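Staltgate Residents and Neighbours Forum
Board: House and Home
Topic: Moving into a flat with old parquet, what do I do with it??

mossy_kettle wrote:
Hi all, long time reader, hardly ever post. We got the keys to our new flat off Fletell Road on Friday and I'm so pleased I could cry, but I have a question for the floor people. The whole place has herringbone parquet. My mum says it's gorgeous and must be sanded at once, my partner says leave it well alone, and the man who sold it to us said he'd "just given it a mop now and then" for the whole time he lived there.

It's a bit dull in the hall and there are a couple of blocks that click when you tread on them. Otherwise fine I think? What I want to know is:
- do I need to sand it
- what do I wash it with
- can I put a heavy bed on it without ruining it

Any help hugely appreciated, we've got the removal van booked and I'm panicking slightly.

grumpy_joiner wrote:
Don't sand it. People sand floors the way they pull up hedges, first weekend, before they've lived with the thing. Every sanding takes wood off and you only get so many. Live with it till October and see if it still bothers you.

Clicking blocks are nothing to worry about, that's the old glue letting go. Number the backs in pencil if you lift more than one, scrape off the black stuff and glue them back down. If the black stuff looks like tar, ask somebody to check what it is before you go scraping at it, some of the old adhesives are nasty.

Tansy_B wrote:
Congratulations!! We had the same in our old place and I still miss it. For washing I used warm water and a tiny squirt of floor soap, mop wrung out until it was barely damp, and then straight over with a dry cloth. My gran did hers on her hands and knees every week with two buckets and would have had a fit at the sight of my mop, but it came up lovely.

Put felt pads on everything. Chairs, table, the lot. And buy more than you think you need, as they collect fluff and fall off and then you find them stuck to the bottom of your slipper.

rigoberto_a wrote:
I am going to disagree with the joiner a little. We waited on ours and I wish we hadn't. Once your furniture is in, that's it, you are never going to empty three rooms again. We have been "going to do the floor" for six years and the wardrobe hasn't moved once.

If you have an empty flat and even one spare week, at least get somebody round to look. A look is free.

grumpy_joiner wrote:
A look is free from a man who sells sanding, yes.

rigoberto_a wrote:
Fair enough! But mine was honest, he told me the bedroom didn't need it.

PennyHalfcrown wrote:
What finish is on it? That's the question that matters and you've all skipped over it. Lacquer, oil and wax all want different things. Put a drop of water somewhere out of sight, behind a door say, and leave it for a few minutes. If it sits up in a bead you've most likely got lacquer. If it goes in and leaves a dark spot you've got oil or wax, or a finish that has worn away.

Don't put wax on top of lacquer whatever you do. I did this in my twenties and the hallway was like an ice rink. My brother-in-law went the full length of it in his socks carrying a trifle.

mossy_kettle wrote:
Ok so I did the drop thing behind the bathroom door and it sat there like a little marble. So lacquer? And I've ordered felt pads from Sirko, a bag of 20 to begin with, which Tansy will tell me isn't enough.

Penny, I'm so sorry but I need to know what happened to the trifle.

PennyHalfcrown wrote:
We ate the top half.

Yes, lacquer. Good news, it's the easy one.

Tansy_B wrote:
20 is four chairs and a table and then you're out! Get another bag.

hob_and_nail wrote:
Can I put in a word against the "barely damp" crowd. I've lived on lacquered parquet in three different flats, mopped it properly wet, and never had a block lift. It's sealed. That's what the lacquer is for. You'd think from this board that a floor dissolves if you breathe on it.

grumpy_joiner wrote:
It's sealed on top. It isn't sealed down the sides, and OP has already said there are loose ones. Water goes down the gaps, the blocks swell, and the next thing you know there's a hump by the radiator. Seen it more times than I can count.

hob_and_nail wrote:
Never had a hump.

grumpy_joiner wrote:
You keep moving house!

hob_and_nail wrote:
Ha. All right, that one landed.

NakajimaFan wrote:
On the bed question, which I don't think got answered. Heavy beds are fine on parquet as long as the weight is spread. What does the damage is narrow metal feet, or somebody dragging it. When ours came the delivery lads wanted to shove it across the room and I made them lift it (I was not popular).

Put the bed together in the room where it's going to live, on an old blanket, then lift one end at a time and pull the blanket out. And think about whether you can get a mop under it, as you'll be cross with yourself otherwise. Ours sits low and I could knit a second cat out of what's under there.

mossy_kettle wrote:
Blanket trick noted, thank you! Ours is a big old thing with solid sides so I don't fancy shifting it twice. The second cat has made my day.

Tansy_B wrote:
I do love a herringbone when the light gets on it, all those honey colours.
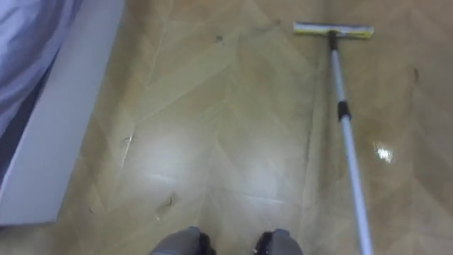

Streaks, and how to get rid of them

Giving this part a heading of its own or it'll vanish in the thread. Streaks on a shiny floor drove me up the wall for the first year. Things that made a difference for me, in no special order:

Use less soap. Then use less than that. Most of what you see when the sun comes in low is soap that was never rinsed off.

Change the water before you think it needs it. I do one bucket per room now.

Go with the length of the room and keep going the same way. With herringbone you can't follow the grain, it's going two ways at once, so just pick a direction and stick to it.

Old cotton pillowcase for drying. Microfibre is good too but my pillowcase beats it, and I will hear no arguments.

hob_and_nail wrote:
I'll argue. Microfibre every time, and a splash of white vinegar in the water.

PennyHalfcrown wrote:
No vinegar on lacquer please! It dulls it over the years. You won't notice for ages and then one day you'll move a rug and there's a bright rectangle underneath.

hob_and_nail wrote:
Does that not happen with any rug though? Sunlight does it.

PennyHalfcrown wrote:
Sunlight changes the colour. I'm talking about the shine. But yes, turn your rugs round now and again too.

rigoberto_a wrote:
My wife has read this whole thread over my shoulder and would like it known that she is on the joiner's side and was six years ago as well. I have been told to sign my full name so that it's on the record. Rigoberto Aguirre, second floor, wardrobe still in the same place.

grumpy_joiner wrote:
Sensible woman.

mossy_kettle wrote:
Update for anyone still following! Van came on Tuesday, June 21, 2022, in the one hour of the day it rained, naturally. We laid flattened boxes from the front door to the bedroom and the floor came through it fine apart from one scratch by the kitchen that I'm blaming on the fridge.

We are not sanding. For now. My mum is taking it well (she isn't). I've glued down two of the clicky blocks in the hall and had a stack of cookbooks sitting on them overnight, and there's a third one that only clicks when my partner treads on it and never when I do, so he can deal with that himself.

Bought a floor soap by the till at the hardware shop. The bottle says it does 1000 square metres, so at the rate you've all told me to use it I'll be leaving it to somebody in my will.

Tansy, the first bag of pads ran out at the second bookcase.

Tansy_B wrote:
I'm saying nothing - but I've got 8 spare in the kitchen drawer if you're passing.

grumpy_joiner wrote:
Check those blocks again when the heating goes on. Wood shrinks a bit, gaps open up, people panic. Leave them be, they close again in spring.

NakajimaFan wrote:
Did the bed go in ok?

mossy_kettle wrote:
It did! Blanket and all. We were so tired that the blanket's still under one end, so that's tomorrow's job.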